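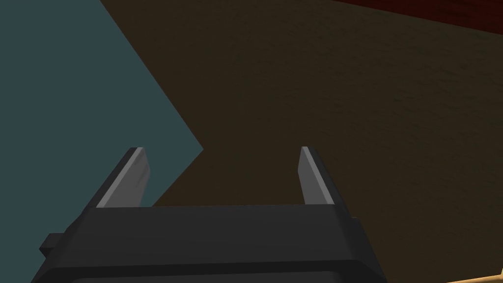 Posted by Tane Tuhiwai | June 2025 | Filed under: simulation, planning, things that finally work

I've spent the last three weekends moving my grasp planner over to a wrist camera in simulation, and I'm having so much fun with it that I should write some of it down before I forget the order I did things in.

The planner is called Takon. The old version got its picture of the table from one fixed overhead view, which made life easy: one transform, measured once, done. With the view riding on the wrist, every single thing I know about the world has to pass through the arm's current pose first. Get the timestamp wrong by one control tick and the tabletop tilts!

I got the timestamp wrong, of course. My renderer ran at 30 frames a second and the controller at 100 steps a second, and I was pairing each frame with whatever joint state happened to be newest. The fix was a small ring buffer of joint states and a lookup by sim time. Eleven lines, and my reprojection error dropped so far I thought I'd broken the plot.

Second thing: masking the gripper. Those two gray fingers are in view all the time, and against a dark brown surface the depth filter was happy to call them obstacles. So the planner refused to close the gripper because the gripper was in the way. I love that bug. Raelene Ashby suggested rendering the gripper mesh by itself from the same camera pose and using the result as the mask, which handles any finger opening for free and costs me almost nothing per frame. (Pad it by a few pixels. The slanted fingertips leave a thin ragged edge if you don't.)

Third, and this one is still cooking – big flat patches of color. A plain blue-gray area with hardly any texture gives my feature tracker nothing to hold on to, while the grainy brown next to it gives plenty, so the matches all bunch up on one side and the pose estimate drifts. I'm trying out a grid that caps how many features each cell can contribute. Early runs look good.

I replayed 718 saved approaches through the new pipeline last night. The planner gave up on 224 of them, and nearly 100 of those were one dumb joint limit I'd copied over from the old config. The rest I haven't sorted yet. My replay viewer, Pelletti, now lets me scrub through a run with the planned path drawn over the wrist view, and I keep opening it just to watch.

Next up is contact checking on the finger pads, then cleaning up the config loader so it complains about stale limits at startup. If you've done feature capping per cell and have a favorite grid size, please leave a comment!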